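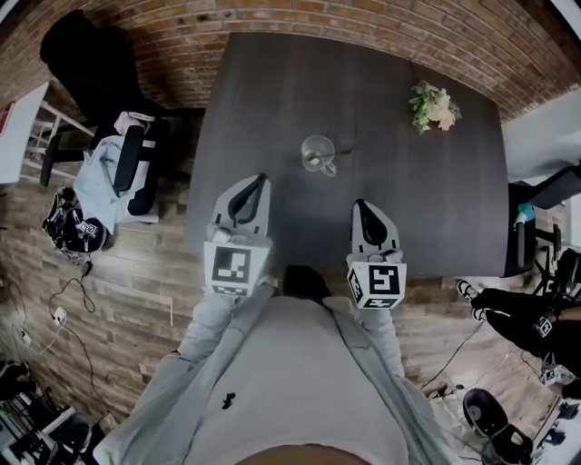

At the brick wall: a dark gray table, and a gripper in each hand.

A morning at the Tulent milk bank

By Hidayah Rondonuwu

Print this page | E-mail this page

My daughter was fed with milk from women I never met, for the first nine days of her life. She is seven years old now and eats mostly noodles. When I read that the Tulent milk bank in Venau would open its doors for one morning, I put my name on the list the same evening, and I asked my sister to come with me. She gave milk for four months after her second son was born, but she had never seen where the bottles went.

From our town it is 31 miles to Venau. We took the early train and then walked up the hill from the station, which was a longer walk than the map had promised me. The milk bank is behind the old children's clinic, on the ground floor, and there is only a small sign next to the bell. We went past it two times.

There were twelve visitors in our group. Most of them were mothers, two were student midwives, and there was one grandfather who wrote everything down in a school notebook. We got coffee in paper cups and had to finish it in the corridor before we were allowed to go further. Then we put on blue covers for our shoes and a cap for the hair, and we left our rings and watches in a tray.

The first room is where the milk arrives. A nurse with a very calm way of talking showed us the paper that each donor fills in. I had expected one page, but it is six, with questions about medicines, smoking, travel, illness in the family, and how much coffee she drinks. After the paper comes a blood test. Last year 114 women began to give milk here, and together they gave 482 liters. My sister looked at me when she heard this number. I think she was trying to calculate her own part of it.

Each bottle must have the name of the donor and the date when the milk was pumped. If the date is missing, the bottle cannot be used for a baby. The nurse said she finds this the saddest part of her work, and that she has called women at home in the evening to ask if they maybe remember. It is permitted only when the other bottles in the same bag make the answer clear. I did not fully understand this rule, and I did not want to stop the group for it.

From the first room you look through a window at the freezers. They are tall and quite noisy, and they are made by Flasier. One is only for milk that still waits for the test result, and it has red tape on the handle. If the electricity fails, an alarm goes to the telephone of the person on duty. This happened one night in October, and she drove to the clinic with a coat over her pajamas.
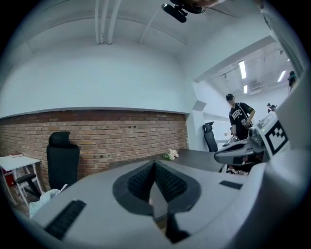
Then we came to pasteurization, and for me this was the most interesting part. The milk is thawed slowly in a refrigerator during the night. In the morning it is mixed, poured into smaller bottles, and heated in a water bath for half an hour at 62.5 degrees Celsius. Afterward it is cooled quickly. A sample is taken before the heating and one more after it, and both go to the laboratory upstairs. One of the student midwives asked what is lost in the heating. The answer was that some of the protective substances become weaker, but many stay, and for a very small baby the milk is still much easier to digest than formula. The nurse also said clearly that the mother's own milk comes first always, and that the bank is there for the days when there is not enough of it.

The bottles that go to the hospital contain 100 milliliters. It looks like nothing. But a baby who weighs less than a kilogram may take one or two milliliters at a meal, so one bottle can be shared among several babies on the same ward. I remember this very well from our own time. The milk went down a thin tube so slowly that I could sing a whole song to her before the syringe was empty, and then the second verse again.

At the end we sat in the room of the donors, where there are soft chairs and a shelf of picture books for the older children. A woman from the Tarigan parents' group spoke for a short time about mothers who give milk after their baby has died. She said that some want to do it very much, and that others feel hurt already by the question, so the staff put a leaflet in the folder and wait. It was quiet after that. The grandfather closed his notebook.

I asked if a family can send a letter to the donors. The names stay secret on both sides, but a card without a surname may be left at the desk, and once a month the cards are copied and sent to everyone who gave milk in that period. I had not known this. For seven years I believed there was no way.

Some practical points, if you want to go. The visit takes two hours and you stand for most of it. Small babies may come along in a carrier, but strollers have to stay outside in the corridor. There is one toilet. Taking part costs nothing, and there is a box for donations by the door. Women who would like to give milk can make an appointment on the same day, if their own baby is younger than six months.

On the train home my sister slept. I wrote the card on the back of my ticket envelope first, to see how long it would be, and copied it neatly in the evening. My daughter drew a cow on it. I explained to her that it was another kind of milk, but she wanted to keep the cow, so we sent it like that.

Last updated: May 7, 2022

This website uses cookies to remember your settings. Accept | Read more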